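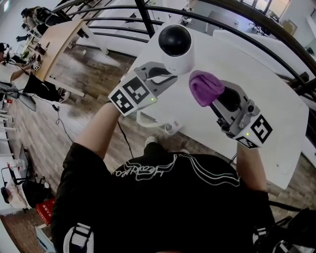 Both hands full at the white table, Ollow open day. Left: white cylinder with a black dome. Right: purple cloth.

A visit to the Ollow workshop, 28 September 2023

The Ollow workshop opens its doors to the general public twice a year, and I had missed the last four. It is a shared space upstairs from a tile shop in Dindell, reached by a staircase that seems to have been built by somebody paid per step. A laminated sign on the first landing said KEEP GOING. I did.

I had come for the grippers. Regular readers will know I have been trying to build a pair of hand-held ones in my spare bedroom since last December, and that so far I own one and a half. The members at Ollow have a working pair, which they call the Codari, after a boat one of them used to own. The boat sank. I was told this quite cheerfully.

The idea is simple enough to explain to a relative. You hold one gripper in each hand and do a job with them, and what you did is recorded so that a robot arm can be taught to do it later. Each gripper has a cube on the back covered in black and white square markers, so the software can work out where your hand has got to. My own cube is made from a cereal box and has been described by my software as "not found".

Theirs are much tidier. The housings are grey, the fingers black, and there's a small green light on each one. I asked what the green light meant and got two answers from two members, who then went off to settle it and did not come back.

The fingers were what I really wanted to see. Mine are rigid, and grip a thing in the way a car door grips a thumb. At Ollow they have gone for a curved black finger that closes round the object, and they seem happy to wave all sorts of things about in it. Cloth is apparently the test everyone dreads. It bunches up and hides the fingertips, and when you let go it takes its time leaving.

I was allowed a turn. You wear a harness with buckled straps over the shoulders, and the member fitting mine asked whether I was "more of a medium", a kindness I shall remember. Then you stand at the white table and discover that you have forgotten how hands work. I picked up a sponge, moved it 30 centimetres and put it down again, which took 14 seconds. A member told me that the first 100 goes are always thrown away. I believe this was meant to be encouraging.

Some notes for anyone building their own, copied from the back of my raffle ticket:

Print the marker cube matt. Shiny ones catch the window and vanish.
Glue the cube on last. I have done it first, and now have a gripper that can't be opened to change the spring.
Keep the weight near the palm. My version hangs off the front and after ten minutes feels like holding a kettle at arm's length.
Leave more slack in the cable than looks sensible – then leave a bit more.

The motors and bearings came mostly from Castellanos, a surplus dealer on the far side of Dindell, who open when they feel like it and price things by weight. I called in on the way home. They were shut, though there was a radio playing inside.

A word on the building. The floor is wood-look planks laid in a sort of herringbone, very handsome, and death to any small black screw. I dropped one while fiddling with the trigger on a spare housing and spent a fair part of my visit on my knees. Beyond the white table there is a curving black railing, good for leaning on while other people do difficult things. I leaned on it for around half an hour.

Tea was a pound, with a biscuit. The biscuits were plain digestives and had gone by three, so arrive early if that sort of thing matters to you. The raffle prize was a reel of orange filament. I did not win it, but I already have a great deal of orange filament, for reasons connected with a mistyped order.

The next open day is in December. The trigger drawings are pinned up by the kettle and you may photograph them if you ask first. I have started on new fingers for the left gripper and ordered some matt black filament. What came was orange.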